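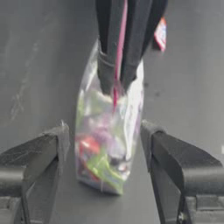
Bag test on the bench, with the Plollo fingers open and waiting.

Filed under: Workshop Gear > Grippers & End Effectors

I've had the Plollo finger kit on my home-built arm since January, and I like it a lot more than I expected to for $50! Clear zipper bags are my torture test (slippery, shiny, never the same shape twice) and my old Elumura claw dropped them constantly. These hang on – about 400 grabs in, the textured pads still grip fine.

Gripes? The screws. You get 2 spares, they're tiny, and I've already lost both under the bench. Swapping pads took me 20 minutes and some bad language. I'd still buy it again, and I'm eyeing the wider set for the other arm.

20 comments | Share

We use cookies to remember your settings. Accept | Manage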